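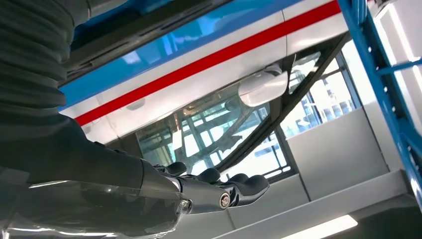 Progress report no. 5: hand and arm work at the Sudeck site

Home Projects Reports Partners Contact

Reporting period: March and April
Prepared by the Bultlow project team for the Tavares fund

1. What we planned

In this period we wanted to finish the reaching trials with the black multi-fingered hand and to start the longer runs without an operator at the desk. The first part is done. The second part is delayed, and the reason is the fault which we describe in section 2. We prefer to report it in full, also the parts where our own work was not good enough.

2. The fault

During a morning run in April the arm did not stop at the end of a reach. It continued slowly in the same direction until the outermost finger pressed against a fixed surface. The operator used the emergency stop. No person was inside the marked area and no person was hurt.

The hand was commanded to open at this moment, but it stayed curled. In the log we found that the hand controller had lost its connection 13 seconds before the contact. The arm controller did not receive this information. It was still waiting for a "hand ready" signal, and while it waited it used the last speed value instead of zero. This is a mistake in our software and we can repeat it on the bench.

We had seen a shorter loss of connection already in March. At that time we restarted the hand and continued — this was wrong, and we should have written an incident note on the same day.

3. What we did after

All automatic runs were stopped until the cause was clear. The supplier of the hand, Emeneo, checked the connector and found one pin with weak contact. They changed the cable and asked us to fix it with more slack near the wrist, so that it is not pulled when the wrist turns.

In our software, a lost signal from the hand now sets the arm speed to zero and the operator must confirm before the arm moves again. We tested this by pulling out the cable during motion. In 59 tests the arm stopped each time. We also reduced the maximum speed for all reaches above shoulder height.

Search reports Enter keyword Go

4. Results until now

Before the fault we completed 101 reaches, and we keep them in the data set. The runs from the day of the fault are not included. The fingertip which touched the surface was measured again and is still within tolerance, but we ordered a spare one.

5. Open points

The force limit of the arm did not react to the contact. The value was probably set too high for such a slow movement, but we are not yet sure. Until this is solved an operator stays at the desk for every run. We expect to need three more weeks, and we ask the fund to accept a later date for the next milestone. The budget does not change.

This website uses cookies. By continuing you accept our cookie policy. Accept Settings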